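ok so I've been learning to bake bread with my grandmother's handwritten recipes and a few of you asked how it's going, so – thread time

**1/** First thing you should know is that she measured nothing. One card says "flour until it feels like your earlobe." I have spent more of December touching my own ears than any adult should.

**2/** The starter is named Gazi and lives on top of the fridge. It went completely flat the week I was visiting my sister, so I texted Kagiso Adams, who got me into all this, and the whole reply was "feed it rye." So I fed it rye, and two days later it was climbing out of the jar!

**3/** My oven runs hot. I bought a cheap oven thermometer and learned that when the dial says 400 it's really closer to 430, which explains every cookie I have ever made in this apartment. If your stuff always burns on the bottom, spend the few bucks.

**4/** The card for her seeded loaf has 15 ingredients and three of them are seeds I can't read the name of. My aunt thinks one is nigella. My mom thinks it's caraway and got a little heated about it. I made it both ways and the nigella one tasted like her kitchen, so sorry Mom.

**5/** Got the kitchen more or less in order too. I can find the bench scraper now, and the big bowl has a shelf of its own (it used to live in the bathtub, don't ask). The black sticker shaped like a tied trash bag still cracks me up every time.

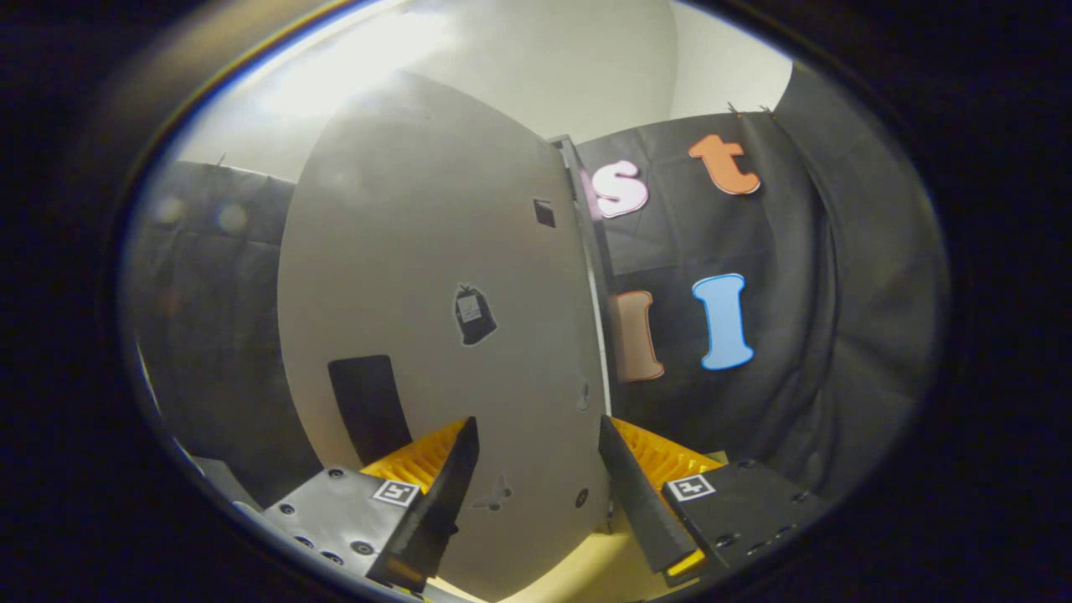
**6/** Shaping! I was so bad at this. I kept adding flour so the dough wouldn't stick to me, and then it wouldn't stick to itself either, so every loaf unrolled in the oven like a sleeping bag. Wet hands, bare counter, way less flour. Took me six loaves to believe it.

**7/** A few people asked about the pan. It's a plain old enamel pot with a lid, heated up empty for 20 minutes before the dough goes in. Please use real oven mitts. A folded dish towel is how I got the mark on my thumb.

**8/** Junaid Khokhar asked if you can freeze it and yes, slice it first! Toast straight from the freezer. I've been doing this with the ends for soup nights and I'm never buying croutons again.

**9/** Next up is her braided holiday bread, and the card for that one just says "like the other but sweet." Like WHICH other, Grandma. There are 29 cards in this box.

**10/** If anybody's family makes a sweet braid with orange peel and a little cardamom, please send me your version. I'm starting a test batch tomorrow morning and I'll post whatever comes out – even if it unrolls.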